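3.2 Recovery of small-label recordings

The second part of the study concerned music issued by independent labels in Braltport that had gone out of print. We began with the sales ledgers of Mumlow, a label that pressed short runs of singles and sold most of them at shows. The ledgers list 192 titles. For 57 of these, no copy was held by any library or radio station we contacted. Former band members were then approached by letter, and those who replied were asked whether they still owned tapes, test pressings or sleeves.
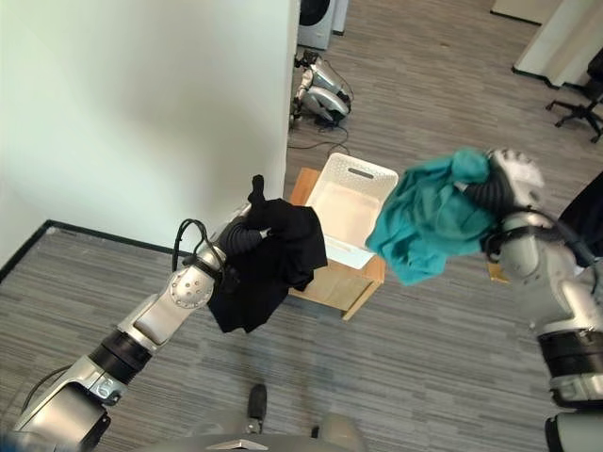
Replies were uneven. Bands that had worked with a manager were easier to trace than those that had booked their own shows, and singers were easier to trace than drummers. In 23 cases the person who answered had a tape but no longer had a machine to play it on. These tapes were copied at Vakcombe under the procedure set out by Hajji in Section 2, and the originals were returned to their owners. Where two versions of a song came to light, both were kept and the longer one was entered first in the catalog.

Titles were matched against the Kennedy index of local concert listings, which holds 1,212 entries for the period. The index gives band names as printed on the bill, so spelling varies a good deal. We treated two names as the same band only when at least one member or one song title was shared.
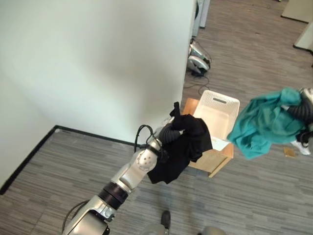 Figure 2. Black garment held in the gripper of a robotic arm, with a light wooden box or low stool behind.

Songs known only from a concert listing were left out of the counts in Section 4. They are given in the appendix under the name of the band, with the venue where it was recorded.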